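Footwear and Leather Goods, Unit 6
Handout: How a welted shoe is put together, and how to tell it from a cemented one
Prepared by Milagros Quispe. Revised 28 December 2022.

Read this before the bench session. Bring one pair of old shoes you don't mind cutting open.

1. Parts you need to know

Upper: everything above the sole. On a plain derby this is the vamp, the quarters, the tongue and the facings.
Insole: the layer your foot rests on, under any sock lining.
Welt: a narrow strip of leather that runs around the edge of the shoe. It joins the upper and insole to the outsole.
Outsole: the part that touches the ground. Leather, rubber, or leather with a rubber insert.
Shank: a stiff piece under the arch, made of steel, wood or plastic.
Filler: cork or felt that takes up the hollow between insole and outsole.
Last: the form the shoe is built on. It sets the shape of the toe, the width and the heel height.

2. Goodyear welting

The upper is pulled over the last and held to the insole. A raised rib runs around the underside of the insole. In most factory shoes this rib is a strip of canvas tape glued in place, known as gemming. In hand work the rib is cut from the insole leather itself.

The first seam goes through the welt, the upper and the rib. The hollow in the middle is filled with cork. The outsole is then laid on and a second seam goes through the welt and the outsole. The two seams never meet, so a cobbler can take off the outsole and leave the first seam alone.

The weak point is the gemming. If the glue lets go, the insole can shift. Walter Bedoya will have a Renomeck shoe with failed gemming at the bench. Look at how the forepart has twisted.

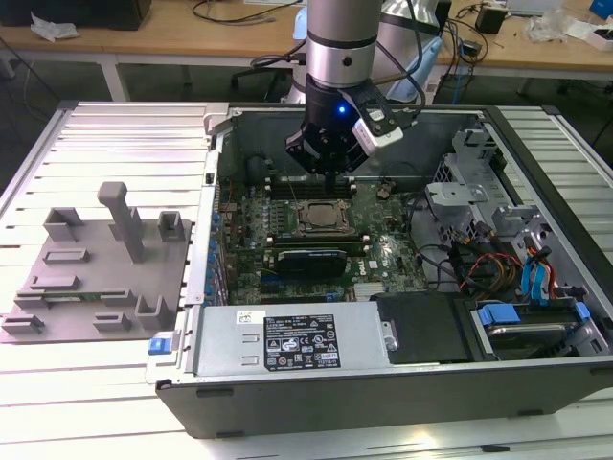 3. Blake stitching

A Blake shoe has one main seam. It runs from inside the shoe, through the insole and the turned-under edge of the upper, and out through the outsole. There is no welt, so the sole can be trimmed close to the upper. The shoe is lighter and bends more easily from new.

Two drawbacks. Water can follow the thread into the shoe, and resoling needs a Blake machine, which many small repair shops don't own. Check inside: if you can see a line of stitches on the insole, it is probably Blake. A full sock lining will hide them, so lift it at the heel if you can.

4. Cemented construction

The outsole is glued to the upper. This is the cheapest and fastest method and most sneakers are made this way. It is not always bad – a well-cemented shoe can outlast a poorly stitched one – but repair is harder once the bond fails.

Watch for false welts. A strip is glued around the edge and stitched for looks, while the sole underneath is held by cement alone. The Juvia derby in our sample set has one. Compare it with the Sturier, where the welt stitching comes out in the channel on the sole.

5. Sizing and the last

Shoes on different lasts will not fit the same, even with the same number on the box. In Continental sizing one size is two-thirds of a centimeter, so a last marked 41 is a little over 27 cm long. That is the length of the last and not of the foot. Allow for toe room, and more of it on a pointed shape.

Measure both feet, standing, and fit the larger one.

6. Bench work

Work in pairs. Cut your shoe across the ball with the band saw (Yhon Usuga must be in the room). Sketch the cross section and label each layer. Write down the construction and what you based your answer on.

Sketches are marked out of 100 and go to Socorro Sánchez at the end of the session. Put both names on the back.

Reading for next time: the Hidayat notes on leather grades, section 2 only.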